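Customs and Import Questions for Small Senders

Prosico Customs Desk, frequently asked questions
Last checked: Sun 13 July

We collected on this page the questions which our customers send most often when they start to ship goods to a country outside their own customs area. The answers are general. For a particular shipment please write to the desk before the goods leave your building, because after they have left we can help much less.

Who is the importer of record?

It is the person or company who is responsible to customs in the country of arrival. This party declares the goods, pays the duty and the import tax, and keeps the papers. Very often the buyer is the importer of record, but it can be the seller also, if the contract says so and if the law of the country permits it. Some countries ask that the importer has an address there. If you sell to private persons, decide this point first, before you think about prices.

Do I need a registration number to send goods abroad?

In most cases yes, if you send as a business. The number has different names in different countries. You ask for it one time only and you use it on all your declarations. Private persons who send a gift usually do not need it. Please do not use the number of your carrier or of your supplier. We have seen this at our Jokberg office more than once, and to correct the declaration later is slow.

What is a commodity code and who chooses it?

The commodity code is the number which tells customs what your goods are. The duty rate, the licenses and the statistics all depend on it. The declarant is responsible for the code, even when a broker has suggested it. We can propose a code if you send us a good commercial description, the material and the use of the product. "Parts" or "samples" is not a description. Please write what the part is, what it is made of and for which machine it is meant.

Can you give me a code which I can be sure of?

We cannot, but the customs authority can. You may apply for a binding ruling, and the authority must then respect its own answer for the time which is written in it. The application takes some weeks, sometimes longer. We recommend it if you will ship the same article many times.

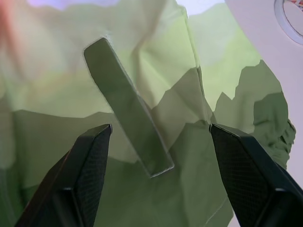 Issue 164, page 10

What is the difference between origin and country of dispatch?

The country of dispatch is the place from where the goods were sent. The origin is the country where they were made, or where the last important work on them was done. These two are often not the same. If you buy a pump in one country, keep it in your warehouse in a second country and sell it to a third one, the origin did not change on the way. A trade agreement between the second and the third country does not help you in such a case, even if your warehouse has been there for years.

How do I prove preferential origin?

It depends on the agreement. Under some agreements the exporter writes a statement on the invoice, in the exact words which the agreement gives. Under others a certificate is necessary, with a stamp of the authority or of the chamber. You must have proofs behind the statement, for example supplier declarations and a calculation of the materials. Do not copy a statement from an old invoice. The wording under one agreement is not valid under another.

My supplier sent me a declaration last March. Can I still use it?

Look at the period which is written in it. A declaration for one shipment covers this shipment only. A long-term declaration covers everything the supplier sends you between the two dates. If the period is finished, ask for a new one before you make your own statement.

Who pays when the goods arrive?

The delivery term in your contract decides this. If the term says that the seller delivers with duty paid, the buyer should receive no bill at the door. With most other terms the buyer pays the duty, the import tax and often a handling fee of the carrier. Please explain this to your buyer in the order confirmation. Almost all parcels which are refused at the door come back to the sender for this reason, and the sender pays the return.

Is the import tax a cost for my company?

If your company is registered for the tax in the country of arrival, you can normally claim it back or deduct it in your return. For this you need the import document in your company name. If the broker used another name, the authority may refuse the claim. Duty is different and it stays a cost, except in a few cases such as returned goods or goods under a special procedure.

Can I send goods for repair without paying duty two times?

Yes, there are procedures for this. You must declare the goods for temporary export before they leave, and you must be able to identify them when they come back, for example by a serial number. When they return, you pay only on the value of the repair, and under some agreements nothing. If you forget the first declaration, it is difficult to repair the mistake afterward.

How long must I keep the documents?

This is fixed in the law of each country, and it is a question of years, not of months. Keep the invoice, the transport document, the declaration, the proof of origin and also the emails in which the price was agreed. A digital copy is accepted in many places, but for stamped certificates we advise you to keep the paper.

I use form 161. Do you still accept it?

Form 161 was our own order form for customs instructions. We accept it from customers of the Wannasri and Banar offices until they are moved to the new portal. All other customers use the portal now. Please fill in box 2 in every case, since without the delivery term we cannot start.

What do I do if I found an error in an old declaration?

Tell us, or tell the authority directly. In many countries an error which you report yourself is treated more mildly than one which the inspector finds. Send us the declaration number, the wrong entry and the right entry, together with the document which proves it. Do not wait for the end of the year.

My question is not on this page

Write to the customs desk of your office and put the shipment number in the subject line. Questions about transport prices go to the sales department.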